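Plulldale Kids > Why Is It Like That? > Bedrooms

Why Do Beds Get So Messy?

By Jordan Kettle

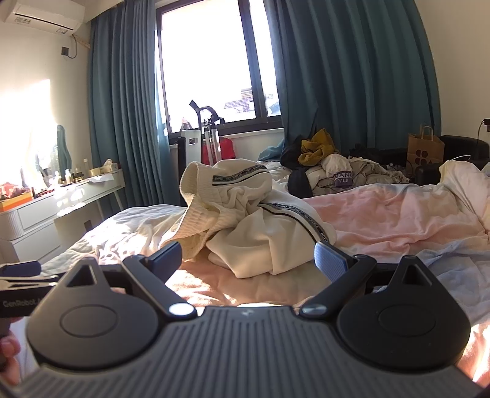
A bed has one job, and it's sleeping. So why does it end up holding sheets, a comforter and half of what you own?

Start with the sheets. You roll over a lot at night, even if you swear you don't. Each time, your body drags the cloth along with it. Cloth is made of threads that bend easily, so it folds up into wrinkles, and it has no plans to flatten itself out again. It's waiting for you.

Then there are the clothes. Take off a sweatshirt and it lands in a lump, because soft things can't stand up. A lump is easy to put another lump on. Wait a while and you have a heap, with the shirt you want at the bottom of it.

Is a messy bed bad? Not for an hour or two. You breathe and sweat in your sleep (yes, you), and leaving the covers pulled back for a bit lets the damp get out. Please don't tell your parents this means June.

When time's up, try this:

Move the clothes first. Clean ones go in a drawer, dirty ones go in the wash. The floor is not a drawer.
Pull the bottom sheet tight at all 4 corners.
Shake the comforter and let it fall.
Pillow goes last.

My own record is 2 minutes — 21 if the cat is helping.

We use cookies, the boring kind. OK / No thanks
Contact | © Plulldale Kids | Back to top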